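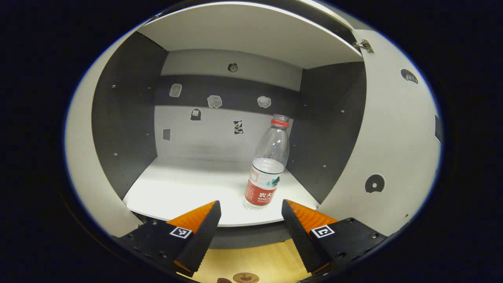 3.2 Collecting the cabinet demonstrations

We gathered 1,167 demonstrations for the cabinet tasks with the hand-held gripper, and we are grateful to everyone who took a turn with it in November. Small enclosed spaces were harder than we had hoped – the side walls leave little room for the wrist, and new operators needed a while to find an approach that felt natural to them.

Figure 2. View from the hand-held gripper, jaws open, with a clear plastic bottle tilted inside an open cabinet compartment. A square marker on each jaw gives us the opening width.

Dong-geon Han suggested early on that we keep the slow and hesitant attempts as well, and we came to like that idea very much. The Salik policy was therefore trained on all of them, with five random seeds, for 3,000 steps of warm-up before the learning rate was allowed to fall. Clear bottles get a separate row in our results, as their edges are easily lost against a bright shelf.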